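Home | Reviews | Kitchen | Laundry | Outdoors | How we test | Contact

Ferivau 2000 benchtop dehydrator: four months on

5/11/24
By the Fivuvbridge Home reviews desk

The Ferivau 2000 is a mid-sized food dehydrator with seven trays, a rear-mounted fan and a dial thermostat. I bought it in July, when the mandarin tree was loaded and the old stackable unit had started to smell of hot dust. It has been used most weeks since then. This review covers fruit, herbs, jerky and a couple of attempts at backpacking meals.

The cabinet is about the size of a small microwave, though deeper. It needs clearance at the back for the fan, so measure your bench before you order. Mine would not fit under the overhead cupboards with the door open and ended up in the laundry, next to the trough. The cord is short. If your power point is behind the washing machine you will want to sort that out first.

What's in the box

You get the cabinet, seven slide-out mesh trays, two solid sheets for purees and a drip pan that sits on the floor of the unit. There is a printed booklet with times for common foods. The booklet is badly translated in places and gives the same drying time for apple and pineapple, which can't be right. I stopped using it after the first week and went by feel.

The mesh trays are stiff enough to carry a full load of sliced fruit without sagging. The edges are a bit sharp where the mesh meets the outer rail. Run a finger along them before you use them and file down anything that catches.

Drying performance

Rear-fan units are meant to dry evenly, and for the most part this one does. With all seven trays in, the top and bottom ones lag slightly behind the middle. I swap them over halfway through and the batch finishes together. With the old stackable model I was shuffling trays every hour or so.

Apple rings come out well. I slice them on a mandoline, dip them in water with lemon juice and lay them in a single layer. Overnight is enough for a leathery ring and most of the following morning gets you a crisp one. Mandarins take far longer than you would expect. Slice them across the segments, skin on, and be patient. They look good in a jar and are fine in tea, but the pith goes bitter if the slices are too thick.

Bananas were the one real disappointment. They stuck to the mesh so firmly that I had to soak the trays before I could get the last pieces off. Baking paper fixed that but slowed the drying. A light wipe of oil on the mesh is a reasonable compromise.

Herbs are quick. Parsley, oregano and mint were all brittle within a few hours on the lowest setting. Basil lost its colour and most of its flavour, as it always does, and I would still freeze it instead. Small leaves blow around once they are dry, so put a second tray directly on top if you can spare the space.

Prep and handling

Most of the work is in the slicing and laying out, and the machine can't help with that. A full load of apples keeps me at the bench for the better part of an hour. It pays to have a couple of trays or large plates handy for moving sliced fruit from the board to the dehydrator, and for cooling the finished pieces before they go into jars.
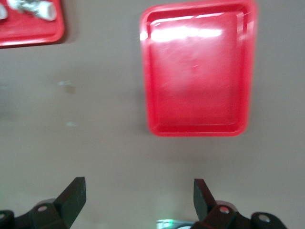 Category: Kitchen > Small appliances > Food dehydrators

Cooling matters more than the booklet suggests. Fruit straight out of the cabinet is soft and flexible even when it's done. Leave a few pieces on the bench until they reach room temperature, then bend one. If it's still damp in the centre, put the lot back in. I bagged my first batch of pears warm and found condensation on the inside of the bag the next day. They went to the chooks.

For storage I use glass jars with clip lids. Half-fill the jar, shake it once a day for the first week and look for moisture on the glass. If there's none, top it up and put it in the cupboard.

Jerky

I used lean topside, partly frozen so it would slice cleanly, marinated overnight in soy sauce, garlic, pepper and a little brown sugar. The thermostat's highest setting is hot enough on the dial, but a probe thermometer in the centre of the cabinet read lower than the dial claimed until the unit had been running for a while. I now preheat it for 20 minutes with the trays out. I also heat the strips in the oven first, following standard food safety advice for home jerky. Don't rely on any dehydrator's dial for meat.

The texture was very good. It was chewy, with no hard edges, and the strips from the back of the tray were only a little drier than those at the front. The drip pan caught most of the mess. The rest ended up on the inside of the door and took some scrubbing.

Expect the smell to travel. With the laundry door shut it still reached the hallway, and the towels on the line above the trough had to be washed again. If you have a covered patio with power, run it out there.

Camping meals

This was the reason I wanted solid sheets. I cooked a plain lentil bolognese with the vegetables chopped small, spread it thinly and dried it overnight. It crumbled into something like coarse gravel and came back well with boiling water and a ten-minute soak under a lid. Rice worked too, provided it was cooked first and broken up by hand partway through.

Only two solid sheets are supplied, so you are limited to a few serves at a time. Extras are sold separately and cost more than I think they should. The Jin brand sheets from the local camping shop are close in size and fit if you trim one corner with scissors. They are thinner and curl slightly at the edges in the heat. I've had no spills so far, but I wouldn't put anything runny on them.

Fruit leather also goes on the solid sheets. Stewed plum and apple, blended smooth and left unsweetened, was the best of the ones I tried. Spread it thicker at the edges than in the middle, or the outside will be brittle before the centre sets. Strawberry on its own was too thin and cracked.

Noise and running costs

The fan makes a steady hum, a bit louder than a rangehood on its low setting. It doesn't rattle. You would not want it in an open-plan living area while the telly is on, but behind a closed door it is no bother at night.

I can't give exact running costs because I don't have a meter on that circuit. There was no jump in the power bill that I could pin on it. We have solar, so I start long batches in the morning when I can and accept that they will run into the evening.

The timer is a simple mechanical dial, and it's accurate enough. It switches off the heater and the fan together at the end, with a single quiet ding. I would have liked the fan to keep running for a few minutes after the heat goes off, as the cabinet holds warm, damp air if you leave the door shut overnight.

Cleaning

The trays are too deep for the top rack of our dishwasher and fit on the bottom one only at an angle. The booklet says hand wash anyway. A soak in hot soapy water and a soft brush gets them clean, apart from the banana episode already mentioned. The drip pan wipes out easily. The fan grille does not come off without a screwdriver, and it collects bits of dried herb that you can see and can't reach. I vacuum it with the brush attachment every few weeks.

There is no removable door seal to wash, so that's one less job. The door itself lifts off its hinges, and going back on it needs to be lined up carefully or it sits crooked.

Compared with the Tinatow

Before buying I borrowed a Tinatow stackable for a fortnight. It's cheaper, lighter and packs down small, and if you dry a few herbs and the odd bag of apples it would do the job. The round trays with the hole in the middle waste a fair bit of room, and the bottom tray dried well ahead of the top one. It was also quieter than the Ferivau.

For anyone with fruit trees or a regular need for camping food, the cabinet style is worth the extra money and the extra bench space. If you are unsure how often you'll use it, borrow one first.

Faults so far

One tray rail has come loose at the rear and needs a push back into its slot now and then. The numbers on the thermostat dial have begun to wear off where my thumb goes, so I've marked the settings I use with paint pen. I emailed the seller about the rail and had a reply the following day offering a replacement part. It arrived without the clip that holds it in, and I haven't chased that up yet.

Good: even drying, solid trays, good jerky, simple controls.

Not so good: short cord, poor booklet, only two solid sheets, fan grille hard to clean.

Would I buy it again? Yes, at the sale price. At full price I would wait. I'll add a note here after the stone fruit season, when it will be doing apricots most nights.

Contact us | © Fivuvbridge Home | Back to top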